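Forum > Plauderecke > Spielwelt > Sippe Makhubela: Erntefest

Dineo_S
Verfasst am 8. November 2022
Kurze Rückmeldung zum Erntefest der Sippe. Der Umzug ging vom Tor in Clorkent bis zur Mühle, danach Musik und der Kostümwettbewerb. Gewonnen hat Wanting mit dem Vogelscheuchenhut, Preis waren 150 Silber aus der Sippenkasse.

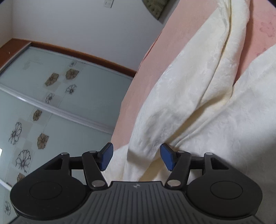 Die Kürbissuppe für alle hat Mpho gekocht, Rezept kostet beim Händler 4 Silber. Nächstes Mal würde ich den Umzug kürzer machen, an der Brücke hat es bei mir stark geruckelt.

plarus34
War schön, danke. Aber wieso wieder Clorkent? Im April hatten wir uns doch auf Jukeck geeinigt.

Dineo_S
Jukeck war als Vorschlag notiert, abgestimmt wurde nie. Außerdem kommen Neue unter Stufe 34 da gar nicht hin.

plarus34
Die kann man hinbringen. Hab ich beim Frühlingsfest auch gemacht.

Bríd
Und zwei sind dir unterwegs gestorben. Ich bin für Clorkent, gern mit kürzerer Strecke.

mpho_p
Mir ist der Ort egal. Was mich stört - der Wettbewerb lief per Zuruf im Chat. Ich hab die Hälfte nicht mitbekommen, weil ich am Kessel stand. Bitte vorher eine Liste im Forum.

Dineo_S
Liste ist in Ordnung, mache ich fürs Winterfest auf. Zum Ort stelle ich eine Umfrage ein.

plarus34
Gut, dann stimme ich da ab. Hat noch jemand Suppe übrig?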